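Laundry Folder and General Bedroom Tidier Wanted (Part-Time)

Pillthorpe is a guesthouse with 14 rooms and a steady supply of long-stay lodgers, most of whom own more clothes than they own places to put them. We are looking for one patient person to fold, sort and put away, four mornings a week, starting as soon as you can stand it.

You will go from room to room, clear whatever has piled up on the bed, and leave it in stacks that a sleepy adult can understand. Shirts with shirts. Socks in pairs, where the pair can be proven. Dark clothes are the bulk of the work, and telling one black T-shirt from another black T-shirt by feel is a skill we will respect, if not exactly pay extra for.

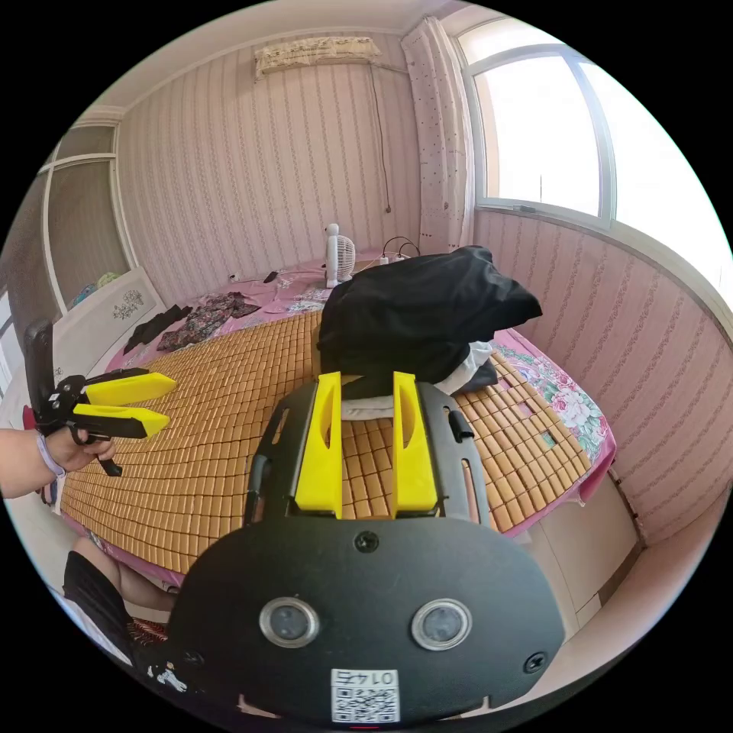

A bed awaiting attention: black clothes heaped on the bamboo-tile mat, floral sheet underneath, fan at the back.

Sleeping mats need a wipe and should go back flat, with the sheet pulled smooth beneath. If a mat has blocks missing, write the room number in the book by the stairs and Raed will order another from Xiong, who takes his time. Chargers and power strips stay where the lodger left them. We had a dispute in May over a moved charger and would prefer to keep it our only one.

You should be able to manage two flights of stairs with a full basket, fold a fitted sheet (or produce something that passes for one from the doorway), and keep your opinions about other people's wardrobes until you get home. Experience in a laundry, hotel or large family is welcome.

Pay is $179 a week, plus lunch from Restau next door on working days. The soup is good. The sandwich varies.

To apply, write a few lines about yourself and drop them at the front desk, marked for Raed Masri, by 2020-09-19. Please mention which mornings you can't do. Shortlisted applicants will be asked in to fold one basket, contents not disclosed in advance.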